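Handout 3: Notes for the demonstration at the Makhubela open day
Module: Introduction to Robot Manipulation
Prepared by Rattana Suksawat
Version of August 4, 2022

1. Purpose of the visit
Students will watch the block-handling task being run in the Dekard simulator before any work on the real arms begins. The same task is used for assignment 2, so take notes on the order of operations and the settings shown on the operator's screen.

2. Task
Small coloured blocks are placed at random on a table. The arm must pick up a named block, lift it clear of its neighbours and put it down at a target point. The blocks differ in length as well as colour, and a long block has to be gripped across its short side. Wrist rotation is therefore part of the grasp plan and is marked as such.

3. Running order
3.1 Reset. The arm returns to its start pose with the gripper pointing down and open. A new layout is drawn from the seed.
3.2 Approach. The gripper moves to a point directly over the block, then descends in a straight line.
3.3 Grasp and lift. Closing force is limited in software.
3.4 Place and retreat.
A run is stopped after 1000 control steps whether or not the block has been placed.

4. Data from the previous session
The Enero controller was run on 3882 layouts. Of these, 752 ended without a placement. The most common fault was contact with a second block during the descent - see section 5. The log files are on the course drive under Notero.

5. Points to watch
Lighting is varied between layouts. Shadows of the arm fall across the table and may darken a block enough to upset the colour threshold. Compare the detected colour with the true label before blaming the planner.
Blocks lying close together leave little room for the fingers. Note which approach angle the controller picks, and whether you would have picked the same one.

6. After the visit
Hand in one page on a single failed run. State the seed, the step at which the fault began and the change you would make. Work is returned in October. 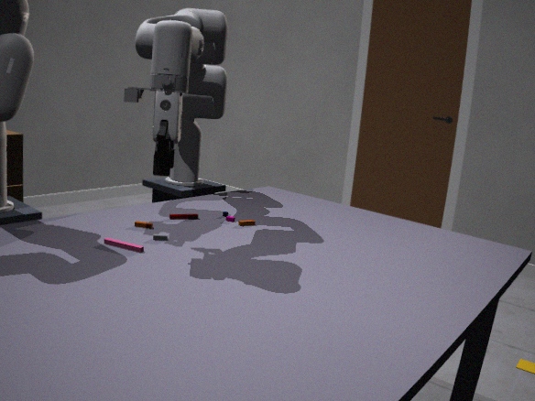 Figure 1. Simulated workcell with blocks on the table and the gripper raised.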